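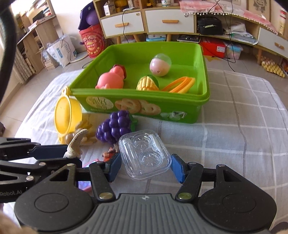 The work at the table, and who does it

July 2020
By Jaqueline Xolalpa

Slide 1. Good morning. I work at Dukard, in the sorting group. Please stop me if I speak too fast.

Slide 2. Our work is small things. Toy food, a toy pig, a contact lens case. A person takes them with the gripper in the hand, and the Simiyu program learns from it. We have 272 kinds of object on the list now.

Slide 3. Before March we packed gift boxes by hand, 2000 in one week when it was busy. Today the packing line at Prondby does a large part of this. Eight of us moved to teaching the grippers. Two did not want to move, and they left. I want to say this clearly.

(Pause. Drink water.)

Slide 4. What is better: we sit more, and the day has a slower speed. What is worse: the wrist. The tool is heavy after one hour, so we asked for a change every 30 minutes. The company agreed after the second meeting.

Slide 5. Clear plastic is difficult. Soft toys are difficult in another way, they give when you press. My older colleagues know this from their fingers, and at first it was not written in any plan. Now they write the notes for the new people, and they are paid for it.

Slide 6. Open point: who decides when a task is ready for the machine? At the moment it is the office. We would like one seat for the table workers.

Questions, then the break.

Recent talks
- Grimura: night shift with fewer people
- First 60 days on the Prondby line
- Pay grades after retraining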